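Plomov handheld gripper work, safety and faults review
Minutes, March, 10:00 to 11:05

Present: Irena Żak (chair), Dariusz Zalewska, Birutė Bite, Kacper Stępień
Apologies: Aniela Bielecka
Minutes taken by: Birutė Bite

1. Previous minutes
Accepted with one correction: the spare marker cubes are stored at Gajewski, not at Pudia.

2. Tracking loss, left gripper
KS reported that 27 episodes out of 346 were rejected at import. In all 27 the left gripper pose jumped partway through the recording. The right gripper pose was continuous in the same files. The marker cube on the left unit was removed and the mount found cracked along the inner screw. The cube could be turned by hand while the screw was tight. DZ had replaced the same mount in January and asked whether the replacement was from the same print batch. KS to check.
Agreed that affected episodes are kept in a separate folder and not repaired in software. IŻ does not want interpolated poses in the delivery to Drulimov.

3. Power interruption
During the afternoon session one power strip was pulled from the wall by a foot caught in its cord. Two stations went down together. The operator at the nearer station stumbled but was not hurt. One recording was lost and the other was closed without a valid end time. DZ entered it in the incident log as a near miss.

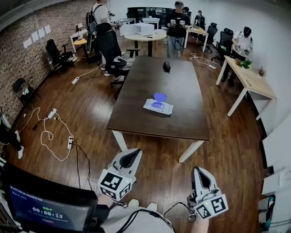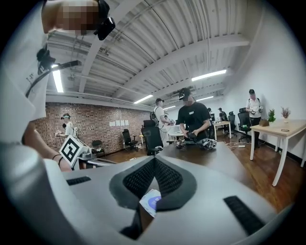 Recording room with operators at the stations.

BB asked why both stations were fed from one strip. DZ said the wall outlets on the brick side are too far from the tables, and the strips had been added one at a time as stations were set up. IŻ asked that no further station be added until the floor cords are dealt with. Cord covers were quoted by Gajewski with delivery in 30 days. DZ will tape the cords down until then and move the walking route to the other side of the tables.
KS proposed ceiling drops. Deferred, no cost available.

4. Gripper cable strain
Operators have reported the cable pulling at the gripper when they turn away from the table. One connector has failed from it. BB to try a clip on the backpack strap and report on whether it limits reach.

5. Restart procedure
The current sheet does not say what to do after a power loss. Draft wording by KS was read and accepted: put both grippers down, wait for the indicator light, redo calibration, start a new episode. The interrupted episode is not to be resumed.

6. Actions
KS: print batch of cracked mount; inspect all mounts in use
DZ: tape cords, separate feeds for the two stations, order covers
BB: cable clip trial; new restart sheet at each station
AB: inform Drulimov of the 27 rejected episodes

7. Any other business
None.

Next meeting in April, same room, 10:00.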